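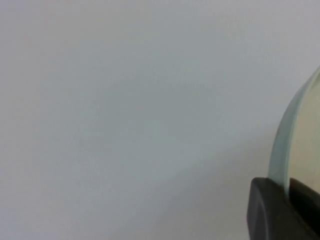 **tray_line_4** wrote:
The notice of 2023-04-17 states that no position at the Cloklow canteen will be removed when Vamo begins loading the racks. It does not state what those positions will consist of. I request that this be answered before the trial is extended.

**cloklow_operations** wrote:
The question is a fair one. Racking is the task for which staff most often request relief, and the trial is limited to that task. The canteen handled 3,260 plates during the last count. Under the present plan, two attendants on each shift move from racking to inspection and restocking.

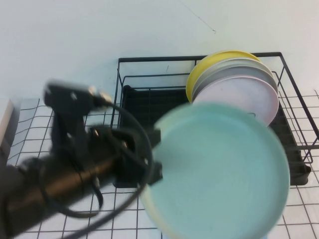 Pay grades stay as they are through the end of May. Any change after that date must go through the usual consultation, and the schedule will be posted in advance.

**second_shift** wrote:
I do not share the concern about job content. After eight years at the sink my wrists would welcome inspection duty. My objection is to the pace. Plates are placed one at a time, and at the lunch peak the attendants will be asked to make up the difference.

**tray_line_4** wrote:
With respect, that is the same concern. Making up the difference is work, and it appears in no job description I have been shown. The Flistura site logged 471 manual interventions in its own trial.
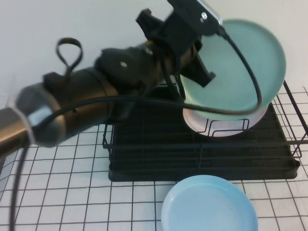 Each of those required a person to stop one duty and attend to another. If the attendants are to be responsible for the arm — and the draft duty sheet implies that they are — then the training and the grade should reflect it.

**cloklow_operations** wrote:
The Flistura figure includes planned stops, so I would not treat it as a measure of workload here. The point about the duty sheet is accepted. A revised version will list interventions as a separate item, with time assigned to them.
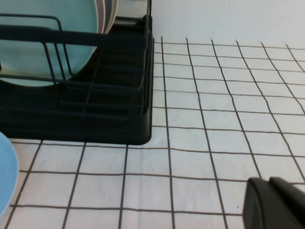

*Plates standing in the drying rack, gripper at lower right.*

**second_shift** wrote:
Please also confirm who may pause the arm. The Tu building permits any attendant to do so. The draft reserves this to the shift lead, who is often away from the dishroom at lunch.

**cloklow_operations** wrote:
Any attendant may pause it. The draft will be corrected on this point. The grade question remains open.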